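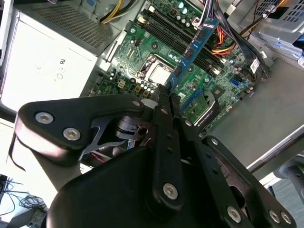

Loukia Raptis

I have an older desktop tower that someone in my building was giving away, and I'm trying to get it going for my nephew's homework. The case is on its side with the cover off. One blue memory module is sitting partly up out of its slot and I can't tell which way it wants to go. Next to it there are two long black slots with nothing I can make sense of in the way of labels. The board is green and the processor is in its socket to the left of the memory, in the black frame with the lever.

Before I opened it, the computer gave a series of long beeps and no picture on the monitor. The sticker on the front says Fustitz 466, which I can't find anywhere except in an old sales listing. So my questions are: do I have the memory in the wrong slot, how hard am I supposed to push, and do I need to take the power cables out of the way first? They loop right across the board and I don't want to pull one loose.

I have worked on sewing machines but never on a computer.

Yaryna Kobzar

Long repeated beeps with no picture usually mean the board isn't finding its memory, so you are looking in the right place.

Unplug the cord from the wall, then hold the power button in for ten seconds. Touch bare metal on the case before you touch the module. Open the clips at the ends of the slot, lift the module straight out and look at the bottom edge. There is a notch in it, and it is off center. Find the matching bump in the slot. If the two don't line up, turn the module around. If they don't line up either way, it's the wrong kind of memory for that slot and you should stop there.

When it does line up, press down on both ends with your thumbs until the clips close. It takes more force than people expect. If only one end is down, the computer will act as if the module isn't there.

You can leave the cables plugged in. Just move the bundle to the side with your hand, and check afterward that the big plug on the board is still all the way in. Leave the lever by the processor alone.

As for which slot, the board should have small printed numbers at the ends. With one module, start with the lowest number. Some boards want a different one, and you won't hurt anything by trying the others with the power off.

handik_2624

Had a Fustitz years ago, same beeps. Rubbed the gold contacts with a pencil eraser, brushed off the crumbs, put it back in, worked fine. If that doesn't do it get a used module from Proreck, they're cheap. Check the battery too, the clock on mine kept going back to 1989.

Contact the moderators | Copyright Grīnberga Help Boards | Back to top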